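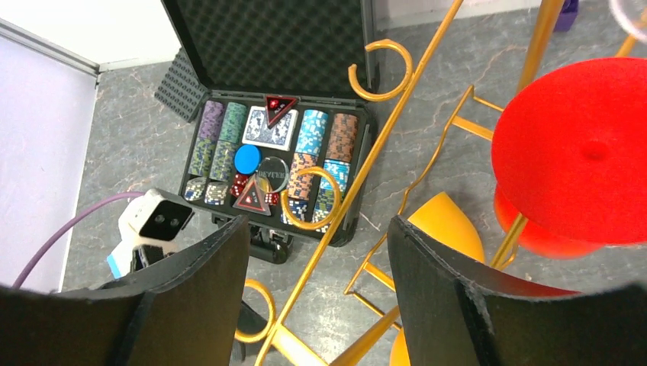 Sternska, January

Section 4. Comparing finger sets on mixed small objects

Use this section once the arm is homed and the wrist camera shows both fingers at the bottom of its view. If it shows only one finger, go back to Section 3 and tighten what you were told to tighten.

The Satunley wrist takes two finger sets. The wide black slabs come fitted. The narrow Kernia tips are in the bag marked K, under the paperwork you threw away. You will run the same test with each and write down which one embarrasses you less.

4.1 Setting out the test objects

1. Put an open poker chip case on the floor within reach of the arm. Chips are a fair trial for any gripper: thin, round, and packed tightly against their neighbors. Cards, dice and a dealer button in the same case save you a trip to the store.

2. Lay the lid all the way back or prop it. A lid that drops during a run will be logged as a collision, and the log does not accept excuses.

3. Leave a few chips lying flat and keep the rest in stacks. The two call for different grasps, and a finger set that is good at one is often hopeless at the other.

4. Add clutter. A metal stand with hooks, crossing over part of the case, is about as rude as clutter gets. For a first run, move it well clear. For the graded run, put it back.

CAUTION: Hooks catch cables. Check the purple cable at the wrist module before every run and take up any slack loop with the clip supplied.

4.2 Running the wide fingers

5. Open the fingers to 140 mm and bring the wrist over the case. Stop when the camera view is steady.

6. In the Bellamy controller, choose Trial, then Mixed Small. Set the grip force to 32 percent. The slider will offer you 100. Decline.

7. Pick your targets in this order: card deck, chip stack, dealer button, single die, flat chip. The order runs from likely to unlikely, so you get some encouragement early on.

8. Start the trial. Each target gets three tries before the controller gives up and moves along with what we like to think of as dignity.

NOTE: Worn finger edges still count as usable if the inner faces close evenly. A frayed lower edge looks bad and costs you mostly on flat objects. Record it on the sheet before the run, while you are still being objective.

4.3 Swapping to the Kernia tips

9. Park the arm. Power off the wrist and wait for the light to go out. It takes longer than you think it should.

10. Remove the wide fingers, fit the narrow tips, and enter code 56 under Tool. Code 39 belongs to the suction cup. If you enter it by mistake the arm will approach each chip and wait there, expecting suction.

11. Reset the objects as they were and repeat steps 5 to 8, using the same force. Changing two things at once is how people end up with opinions instead of results.

CAUTION: Keep your hands out of the case while the arm is powered, even if a die is only a little out of place.

12. Save both logs under the same trial name and go on to Section 5.

Related sections
Section 3: Mounting the wrist camera
Section 5: Reading the trial log
Section 7: Suction cup, fitting and regrets
Cable clips and spares
Bellamy controller: error tones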